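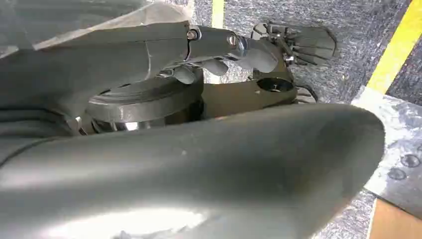 A reader wrote in to ask why we still record by hand guiding when the remote setup is already running, and whether the two sets can be mixed in one training run. They can, with the source tagged per episode. Hand guiding gives slower and smoother paths near contact. Remote control keeps the operator's arms out of the base camera view. The reader also wanted to know whether operators watch the wrist view while driving. On Eker they do, together with the base view, at equal size on one screen.

# Eker: teaching by demonstration

Gallery page for the Eker recordings, made by Irkimico with the Kanitz bench group. The task is a pick, a short carry and a place, first shown by hand and then by remote control. A session is 100 episodes at most. The operator changes after every 23.

**Wrist view, speckled carpet.** Gripper finger in the foreground, linkage with two silver screw heads behind it, yellow tape stripe on the floor at right. The finger hides a large share of the lower view, so the operator uses the base view for the last part of an approach.

## Recording notes

- Leader and follower are zeroed in the same pose before each session. If the offset on any joint is above the limit in the config file, the session script refuses to start.
- Gripper opening is logged as a continuous value. The first January sets stored it as open or closed and have been kept separate.
- For hand guiding, gravity compensation is on and the gripper is driven from a foot switch. Push on the forearm housing. Pushing on the fingers shows up in the force trace and the episode gets dropped.
- For remote control, motion scaling is 1:1 for the carry and lower for the place. The operator sets it with a thumb wheel, and the value is written to the log with each sample.
- Failed grasps stay in the set if the operator recovers within 6 seconds. Longer recoveries are cut into their own episodes and tagged.
- Episodes with a dropped camera stream are deleted the same day.

## Versions

Version 9 of the episode format is current. It adds the source tag (hand or remote) and the scaling value. Older files load with both fields empty.

The Te Moana sets use the same format but a different gripper, and their joint limits do not match. Convert them before merging. The conversion script is in the tools folder of the Eker repository.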